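4.2 Handgeführte Greifer im Mietpaket

Gegenstand dieses Abschnitts ist das Mietpaket Dritelo der Firma Romico: handgeführte Greifer mit Markern, Auswertesoftware, Einweisung vor Ort. Laufzeit 8 Wochen, Versuchsort Pudton. Geprüft wurden Handhabung, Datenqualität und Betreuung. Kein Vergleich mit Teleoperation, dazu Abschnitt 6. Die Fingerauflage aus schwarzem Gummi ist genoppt, schmales Packpapier lässt sich damit hochkant fassen.
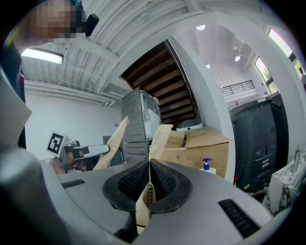
Dimas Pattinasarany hält dagegen, die Auflage werde überschätzt; bei dünnem Material entscheide vor allem die Schließkraft, und die sei bei Dritelo nur in groben Stufen einstellbar. Der Einwand ist berechtigt. Feinere Stufen laut Romico ab November, von uns nicht getestet.

Einweisung kurz, 2 Stunden, danach arbeiteten die Teilnehmenden selbständig. Beidhändige Aufgaben brauchen deutlich mehr Übung als einhändige. Beanstandet wurde vor allem das Gewicht, gerade bei ausgestreckten Armen. Von den Aufzeichnungen waren 87 Prozent ohne Nacharbeit verwertbar, der Rest fiel meist wegen verdeckter Marker aus.
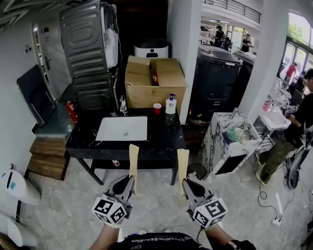 Die Verdeckungen häufen sich, wenn beide Greifer nah beieinander geführt werden. Software meldet das erst nach dem Hochladen, eine Warnung wärend der Aufnahme fehlt. Für den Preis zu wenig. Das Vorgängerpaket Farina hatte noch eine Signalleuchte am Griff, warum sie gestrichen wurde, ließ sich nicht klären.

Support: Antwort im Schnitt nach 7 Stunden, sachlich gut, ein Ersatzfinger kam allerdings ohne Schrauben. Auswertung der Fragebögen durch Isabelle Hawthorne, siehe Anhang B.
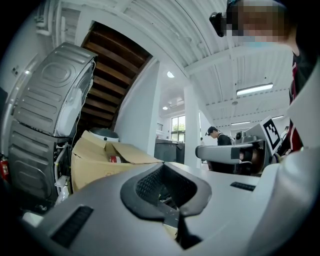
Abb. 3: Handgeführte Greifer im Einsatz, am hinteren Gerät ein aufrecht montierter Marker.

Für Räume mit vielen Nutzern gleichzeitig ist das Paket brauchbar, sofern Marker-IDs vorab verteilt werden. Im Handbuch steht dazu nur ein Satz, und der verweisst auf eine leere Seite.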